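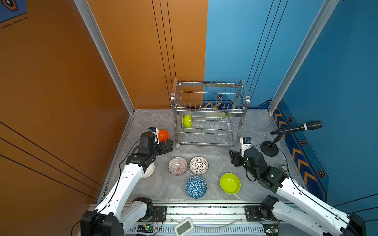
How many demonstrations should our team record before we train?

Record 50 for a first try, then add more in the places where the arm fails. The Clistbridge club had 344 for the bowl task by the end of last term, and 223 of those passed the check below.

Setting up a bowl run

1. Log in to the Remska laptop and start the Fillalis recorder. Check that both arms and both wrist cameras show as connected.

2. Set out the bowls in front of the dish rack. Use a mix of plain and patterned ones, some face up and some upside down. Change the layout every run.

3. Move both arms to the start pose. Keep the grippers clear of the rack wires.

4. Press record and pick up one bowl. Grip it by the rim and lift straight up before you turn it.

5. Stand the bowl on its edge between the wires. Open the gripper slowly - if you pull away too early the bowl rolls forward.

6. Repeat until the floor is clear, then press stop.

Checking a run

Play it back at half speed on the same day. Throw it out if a bowl was dropped, if a hand came into view, or if an arm sat still for more than 2 seconds. Write the run number and the reason on the Sharifi sheet. Don't delete the file yourself.

Common problems

The gripper slips on upside-down bowls. Come in lower and tilt the wrist so one finger gets under the rim.

The arms bump each other in the middle. Let one arm finish and back off before the other moves in.

The recorder stops by itself. The disk is full. Copy the finished runs to the club drive and restart.

Teams training on Wednesday need their checked runs on the drive by 4 p.m.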